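Subject: Re: Lighting and ceiling finish over the bench hall
Date: 25th January

> We are pricing a relight for a hall with a mezzanine on one side and would
> like to know whether to keep mixed tubes and panels or go to one type.
> Ceiling is ribbed sheet, painted white. Main work is checking small clear
> and tinted plastic parts by eye. Complaints so far are glare from the
> panels and dull patches near the wall. Vieira quoted for panels only.
> Any experience with this?

Keep the mix, at least for the first stage. We had the same question at Clastell and got quotes from Vieira and Plammont. Both priced panels only, on a regular grid. Neither allowed for the mezzanine, where a panel hung at grid height ends up close to eye level for anyone at the railing.

Points from our own job:

1. Height. Measure from the bench top, not from the floor. Our layout was first drawn from the floor and the calculated level at the bench came out 200 lux wrong. We now ask for 700 lux on the work surface and check it with a meter at every bench after dark.

2. Ribbed sheet. White paint on corrugated metal returns a fair amount of light, but unevenly. Tubes set across the ribs gave us visible stripes on glossy parts. Tubes set along the ribs gave fewer. Try one fitting both ways before the electrician fixes the rest.

3. Beams. A fitting tight against the side of a beam loses part of its spread. Leave a gap or drop the fitting below the beam.

4. Tinted parts. Fluorescent yellow and green plastic looks bright under almost anything, so it is a poor sample for judging a lighting level. Use a clear part with a known scratch.

5. Air vents. Keep fittings clear of the outlet. Ours collected dust and lost over 8 percent between cleanings. We clean in September and again when the meter says so.

Looking up from bench height, with a yellow-green part upright against the ceiling:

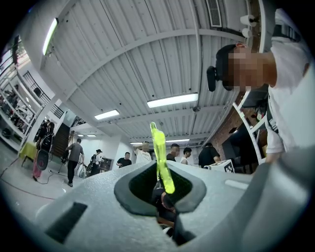
Amândio Veloso
Facilities Engineer, Clastell

The large panel and the tubes are both lit there, with the smaller fittings further back and the mezzanine on the left. Before you accept the Vieira quote, ask for a calculation with the railing side included and the panels on a separate switch. I can send our bench readings as a plain table if that helps.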